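Vitidari Front Desk Package: Notes From an Evaluation Visit

Posted 2/4/24 by Panya Sukprasert

Readers of this blog will know that I have been looking into card handling for reception desks and membership counters. My earlier posts covered dispensers and kiosks. The present one concerns the Front Desk Package sold by Vitidari, which combines a robotic arm and hand, a slotted card organizer, and a setup service billed by the day. I attended an evaluation at the invitation of the supplier. I paid my own travel costs and received no fee.

The package is intended for organizations that issue, return and sort plastic cards in modest numbers. A library, a clinic or a small museum would be typical. It is not sold for high-volume work, and the sales literature is clear on that point. The supplier quotes an upper limit of 452 cards per working day, with one attendant present. I did not test this figure and can neither confirm nor dispute it.

Setup is carried out by the supplier's own staff. The buyer is asked to provide a level table, a power outlet and a second desk for the computer. Ekkachai Sombatkul, who manages installations, explained that the position of the organizer must be taught to the arm each time the table is moved. He puts the time needed for this at 15 minutes. I would advise any buyer to mark the table legs on the floor, as a small shift during cleaning would otherwise mean repeating the procedure.

The organizer is a plain item. It is made of thin panels with slots, and the cards stand upright in it. I had expected something heavier for the price, and I raised the matter. The answer was that the slots are easy to replace and can be cut to suit other card sizes on request. A buyer who already owns a suitable rack may ask for the organizer to be removed from the quotation. 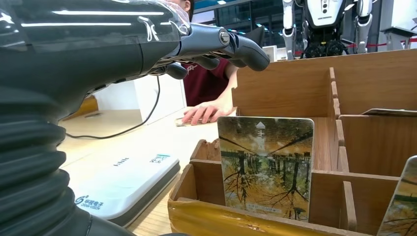 The hand at the card organizer, with the white desktop unit in front.

The fingers are the part of the package that interested me most. Many products in this class use a suction cup or a simple two-sided clamp, both of which are cheaper and easier to maintain. A jointed hand costs more and has more parts that can wear. In return, the buyer is told that it can be taught other counter tasks later, such as passing a pen or a folded form. These additional tasks are sold separately under the name Nunel, and I was not given a price for them. I would not buy the package on the strength of tasks that have yet to be quoted.

Card reading is a separate matter. Vitidari does not require its own reader, and the buyer may keep existing equipment if it connects to the desk computer. This is a sensible policy. It does mean that faults between the reader and the arm software may fall between two suppliers, and I would ask for the support terms in writing before signing. 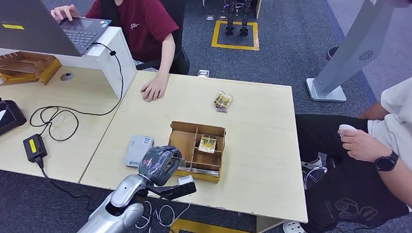
The service contract runs for nearly five years and includes two visits in each of them. Replacement fingers are covered during the first nine months only. After that they are charged at list price, and I found the list price difficult to obtain. Mr. Sombatkul has undertaken to publish it by September. Telephone support is available on working days, and a loan arm can be requested if a repair is expected to take more than a week.

I also compared the written terms with those of Pravix, whose counter unit I reviewed last year. The Pravix unit is a fixed machine with a tray. It takes less floor space and needs no teaching, but it accepts a single card size and can't be put to any other use. For an office with one kind of card and no plans to change, it remains the lower-cost choice. Duangkaew offers a rental plan for the same unit, which may suit a seasonal site.

With regard to staffing, buyers should plan for an attendant at all times - the contract states this plainly. The package takes over a repetitive part of the work and leaves the conversation with the visitor to a person. Any budget that counts on removing a position from the desk should be reviewed before an order is placed.

Questions about the terms described above should be sent through the contact page. I will post the finger price list when I receive it.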